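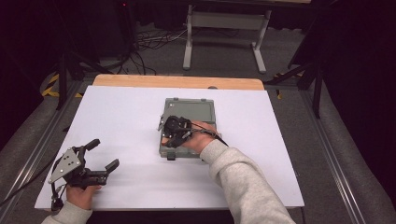
Cases, Lids and Latches
Handout for Unit 5, Small Objects and How We Open Them
Mudwood Evening Workshops, Jumberg room

Welcome back! This unit is my favorite of the whole course, and it's all about the plain plastic case with a lid and a latch. You have probably opened thousands of them (lunch boxes, drill bit sets, first aid kits, that thing your reading glasses came in) and never thought about how much design is packed into one.

Words we'll be using

Latch: the part you press, lift or slide to let the lid go.
Rim: the raised border that runs around some lids. A rim stiffens a flat panel wonderfully well, and it also gives your fingertips an edge to find.
Recess: any area set lower than what surrounds it. A lid with a shallow recess can look almost flat until you run a thumb over it.
Tab: a small piece that sticks up or out. Careful with this one! A tab can belong to a hinge, a catch or a carrying loop, and you can't always tell which until you handle the case.

Looking before opening

Put your case on a light, plain surface and turn it so the latch faces you. Spend a full minute just looking. Which side has moving parts? Does the lid sit inside the walls or over them? Are there marks on the top, and were they molded in or did they come from wear? People always want to rush this bit, and I understand, but the sketches are so much better when they don't.

Then steady the case with one hand and work the latch with the other. Notice which hand you chose for which job. Now swap! Most of us find the holding hand was doing far more than we gave it credit for, especially with a light case that wants to slide away the moment you push on it.

Try the latch at three spots: dead center, far left and far right. Pushing at one end of a small latch often twists it slightly, and a stiff one will show you this very clearly.

The Khurana sheet

Fill in one Khurana sheet per case. Draw the lid from above at actual size, then the latch side at double size. Leave the last column blank, we'll do that together after the break.

You have 30 minutes for the drawings and 12 for the opening trials. Cases are in the Prarar drawers, sorted by latch type, and they go back closed please.

For next time

Bring one case from home that annoys you. The more annoying the better! Read page 62 of the course pack, on living hinges, and have a go at the folding exercise at the bottom with a scrap of thin plastic. Finished sheets are due 29th June.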